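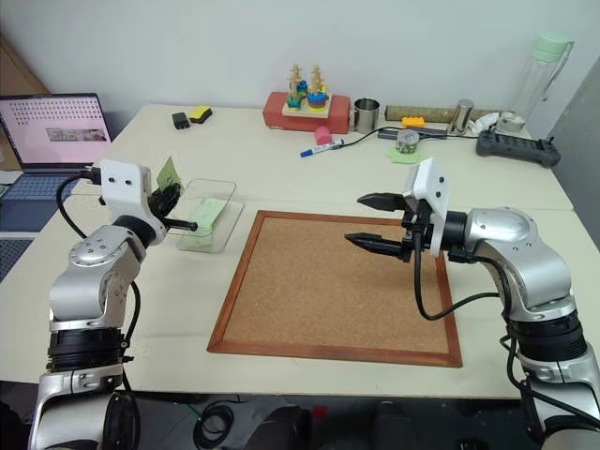 Sirkcombe students take two-armed robot project into second year

2 Sep 2025

Students at Sirkcombe College will carry on with their two-armed robot project this academic year, after the engineering firm Rissanen agreed to support it for a further 12 months. The project, called Nostinside, is open to all students on the college's engineering and computing courses and needs no previous experience of robotics.

Nostinside began in January as a lunchtime club with seven members. They set out to teach a pair of robot arms to do small jobs at a table, the sort of thing most people do without thinking: picking up a paper note, putting a lid back on, moving a sponge from a tray. One of the current tasks is to take a square note in the gripper and place it on a cork board.

The students wrote the task list themselves. Each job is practised under a person's control first, and the recordings are then used to train the software that moves the arms. By the end of the summer term the club had kept 113 recordings that it considered good enough to use.

"Paper is harder than it looks," said Ingvild Myklebust, who teaches engineering at the college and runs the project. "A block stays the shape it is. A note bends, or it comes up with the one underneath, or it sticks to the finger and won't let go. The students spent most of the spring on that and they got a lot better at it."

The group works with everyday items brought in from home as well as stacking toys, cups and pens. Changing what is on the table is part of the work, as a program that has only been tried on a clear surface tends to struggle on a busy one.

In the coming year the club will split into five teams, each with its own task to prepare for the Bistemell Challenge, a regional contest for school and college robotics groups. Entrants are given a set table-top job on the day and have 300 seconds to complete it. Sirkcombe has not entered before.

Rissanen will provide spare parts and workshop visits. Two of its engineers will also help with the teams' written reports, which count towards the contest score.

Sessions are held after college in the engineering block. New members can join at any point in the autumn term and should speak to their course tutor or leave their name at the engineering office. There is no charge. Parents and local employers who would like to see the arms working can ask for a visit through the main reception.

Ends

Notes to editors

Ingvild Myklebust is available for interview. Requests should be made through the Sirkcombe College press office.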